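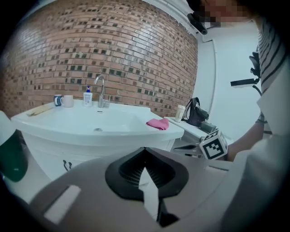 Figure 3. Basin with a back ledge and a single-lever tap against brickwork.

Category: Water in Buildings

4.2 Water left on the back ledge

The basins in the Clelthorpe and Fladness blocks were grouped by the shape of the surface behind the bowl. Group A basins fall straight from the wall to the bowl. Group B basins have a sloped shelf that drains forward. Group C basins have a flat ledge with the tap set into it, and it is on these that most standing water was recorded. Figure 3 shows the general layout of Group C. The ledge is used for storage as well as washing, and items such as mugs and a soap bottle slow the drying of the surface beneath them.

Readings were taken at 129 basins over 12 weeks, beginning in April. The ledge was wiped dry at the start of each reading period and water was lifted with a weighed cloth at the end of it. The cloth was weighed again at once, in a closed bag, to limit loss to the air. Where items stood on the ledge they were lifted, the surface below was wiped, and they were put back in the same position. Residents were asked to use the basin as normal.

Group C ledges held more water than Group B ledges in both blocks. The difference was larger at Fladness, where the wash rooms have no opening window and the extract fan runs only with the light. Group A basins gave very small readings and are left out of the comparison below.

Tap height had a weaker effect than expected. A tall spout throws more water when the flow is high, but most of it lands at the front of the bowl or on the floor. The water on the ledge comes mainly from hands - the user reaches back to shut the lever and drips on the way. Basins where the lever sat to the side of the spout gave slightly lower readings than those where it sat behind, though the groups were uneven in size and no firm claim is made.

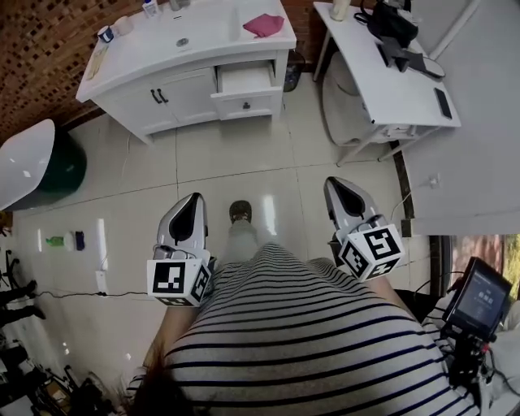 Helen Stroud
Research Fellow, Building Services, Berura Centre for Housing Studies
October 27, 2022

Joint condition was recorded separately. The joint between ledge and wall was given one of four grades, from sound to open. On plastered walls the joint is short and straight, and a single bead of sealant will normally close it. Brick faces are harder to seal. The mortar is set back from the brick, so the bead has to bridge a gap at every course it meets, and it tends to lift at those points first. Where the wall is curved, the gap behind a straight-backed unit also varies along its length, and the fitter has to pack it before sealing.

Open joints were found more often on brick than on plaster, and more often on Group C basins than on the others. The two effects could not be fully separated. Most of the brick-faced wash rooms at Clelthorpe were fitted with Group C units in the same contract, and the few exceptions had been resealed at different dates.

To test how much water an open joint might pass, a spare unit was set up on a bench against a panel of new brick. A drip feed was run on to the ledge and the water that passed behind was caught in a tray. Over one full run the tray collected up to 680 ml. This is a worst case, as the feed did not stop and nothing was wiped. It does show that the joint can act as a drain when the ledge is level or leans back.

Two sealants were compared on the same panel. The Keogh compound stayed attached at the mortar lines for longer than the general-purpose product already in use by the landlord, but it was slower to cure and marked the brick where it was not masked. Neither product was tested on painted brick. 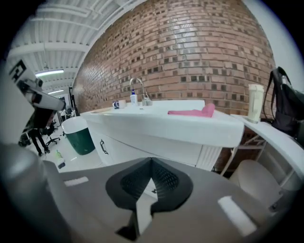

4.3 Limits of the survey

The readings describe two blocks with similar water pressure and should not be applied to older stock without a check on flow rate. Cleaning was not controlled. Some ledges were wiped daily by residents and others were left, and no record was kept of which. Room humidity was logged at Fladness only - the loggers for Clelthorpe arrived after the first readings and were not used.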